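How a Basket Is Made
By Iraís Barajas, for the young readers of the Vevis Craft Page

Do you have a basket at home? Maybe there is bread in it, or toys. A basket looks simple, but people had to think a lot to invent it. Baskets are even older than pots made of clay in many parts of the world.

What is wicker?
Wicker is not the name of a plant. It is the name for things woven from thin, bendy sticks or stems. Often the sticks come from a willow tree. In other places people use rattan, a climbing plant from warm forests, or reeds that grow near water.

Why do the sticks not break?
A dry stick goes snap when you bend it. So the weaver puts the sticks in water first. In Brornholm I visited the weaver Konrad Ziółkowski, and he leaves his willow in a long bath for 4 days. After this you can tie a stick almost like a string.

Over and under
The weaver starts with the bottom. Then strong sticks are bent up, like the ribs of your body. These are called stakes. A thinner stick, the weaver, goes in front of one stake and behind the next one – yes, the stick and the person have the same name! If you mix darker and lighter sticks, you get stripes.
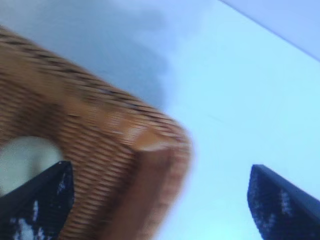 The rim
The top edge is called the rim or the border. It is the hardest part. The ends of the stakes are bent down and tucked between each other, so the basket does not open again. Konrad needs some 40 minutes only for this.
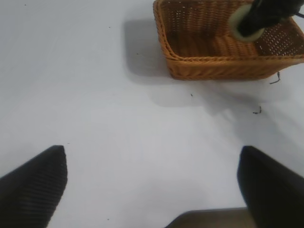 A wicker basket with a braided rim.

Try it yourself
Cut strips of colored paper and weave them over and under. Push every strip close to the one before. When you finish, glue the ends and ask an adult to help you fold up the sides.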